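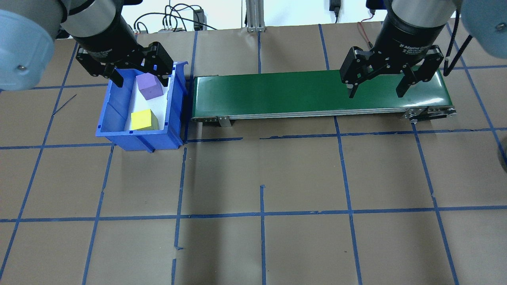
About the two-arm cell at Zernside

Zernside is a small workshop that sets up and repairs handling cells for other firms. We have seven people and one demonstration cell, and visitors mostly ask about the cell, so this page does too.

When Nuala Hayes started the company, every supplier told her that a two-arm cell would more or less look after itself. We have not met one that does. Ours moves colored cubes between a blue bin and a green conveyor, a job a child could do faster, and it still takes up a good part of Bernadette Buckley's week.

What we look after

Most of the work is dull. Bernadette goes over the gripper fingers, the screws on the joint covers and the cables at the wrists, where a sleeve that hangs too low will sooner or later catch on something. She checks that the conveyor's brackets have not crept. If one has, the belt is no longer where the arms think it is, and the software will not tell you so. We have read the brochures that say it will.

Then there is the tape. The table is marked out in blue tape, laid by hand, and the arms are checked against it from the wrist camera. Gearóid Ó Briain wanted a printed mat. Hamish Farquharson priced one and we went back to tape. It wrinkles, it tears, and where a strip has kinked you should not trust it to place anything. We use the crossings and ignore the rest.

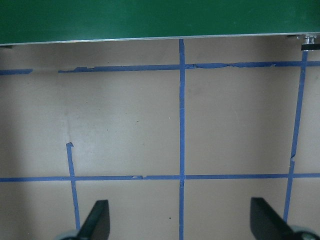 Wrist view of the tape grid, with the conveyor's edge at the top.

What we will and won't promise

We test a repaired cell over 300 moves before we sign it off. Some customers think that is too many. We suspect it is too few – a loose bracket can behave very well for an afternoon.

We don't quote uptime figures. We have seen how they get made. What you get from us is a written list of what was moved, tightened or replaced, and a second visit after 16 working days to see which of those things has shifted again.

Our training days in June are run by Zdeňka Kratochvíl, who will try to talk you out of a second arm if one would do.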